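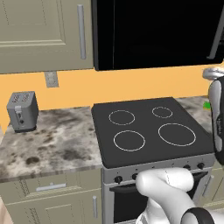
Sage-grey door with a long bar handle, and the toaster by the wall.

18 January 2024
By R. Hayes

Lendell sells its stick-on cabinet bumpers as "silent for life". I have had a pack of 47 on my kitchen doors since September, and life has turned out to be fairly short.

They go on easily enough. Wipe the door, peel, press, wait two hours. The first fortnight was lovely – no banging at breakfast, no rattle when someone shuts a cupboard in a temper. Then the ones nearest the hob started to creep. By Christmas 14 had slid out of place and 7 had dropped off altogether, one of them into a pan of rice.
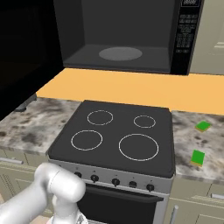 Microwave over the cooking area, turntable in place.

Lendell's leaflet says the glue copes with steam. I don't believe it. The ones in the hall cupboard haven't budged, and those had the same wipe and the same wait.

The Closteck felt pads I used before were uglier and went grubby, but they stayed where I put them and cost less than half as much. Vostitz does a screw-in sort which I haven't tried, as I'm not keen on drilling painted doors.

The leftover bumpers are under a wobbly lamp in the bedroom, and they're fine there. For a kitchen I wouldn't buy them again. Two stars.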